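Clikus bedroom set – README

Maintainer: Adesuwa Eze, Endlow
Last edit: 21st May
Status: usable, still moving. Read the rules part before you add anything.

What's in it

554 episodes, all simulated, all bedrooms. Two-arm mobile robot, one head view per episode. 251 are plain pick and place, the rest are drawers – open, close, or open and put something in. Rendered in Virkum, tasks written by hand. No real homes, no people.

Every episode has: the video, joint states, gripper states, one line of task text, a seed, a pass/fail flag. If one of those is missing the episode is broken, please report it and don't patch it yourself.

Rules for adding episodes

These got written down after the first merge went badly. Not optional.

1. One task line per episode. Plain words. "Open the top drawer", not "interact with furniture".

2. Name things by what a person would call them. Cup is cup. Color only if it's needed to tell two things apart, as with drawers that differ.

3. Start pose: base parked, both grippers in view, neither one touching furniture. Check in 3D, the head view is not enough. A gripper can overlap a drawer front on screen and still be well clear of it.

4. No contact force over the limit in limits.txt. Over the limit = fail, even if the task got done. We had people arguing this one. It stays.

5. Keep fails. Flag them, don't delete them. 169 of the 554 are fails and thats fine.
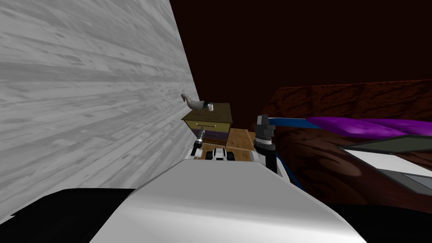 6. Things on top of furniture count as bystanders unless the task line names them. Knock one over and the episode is a fail. Same goes for anything left on the bed.

7. Random textures are OK, wood grain on walls and bedding included. Random physics are not. Mass and friction come from the table in Edet, so don't override per episode.

8. Max length 2000 steps. Longer gets cut by the loader without a warning (known, on the list).

9. Seeds are never reused. Ever. Take the next one from the sheet.

Review

Two people look at each new batch. One replays from seed, one reads the task lines against the video. Not the person who made the batch. If the replay doesn't match the stored joint states, whole batch goes back – no picking out the good ones.

Reviewer initials go in review.csv. Empty initials means not reviewed, so it stays out of the release folder.

Known problems

– Near parts of the robot body block a good bit of the lower view. Left as is. Don't crop, the real head view has the same problem.
– Some objects sit a hair above the surface at step 0 and drop. Ignore the first few steps when you check contacts.
– Handle names in the older batches are inconsistent (handle, bar, pull). Being fixed in May, slowly.
– Pillow collision is a box. Do not use for anything soft.
– Left arm calibration file had a wrong sign in the first upload. If you downloaded early, get it again.

What it's for

Training and checking drawer and tabletop skills in sim. It is not a safety test. A policy that passes everything in here has not been shown safe near a person, and please dont write that it has. If you move to hardware you need your own risk assessment, speed limits and a stop button somebody can reach.

Splits

By room, not by episode. Same room never shows up in both train and test. Keep it that way if you make your own split, otherwise the numbers mean nothing.

Questions go to Adesuwa. Put "Clikus" in the subject or it gets lost.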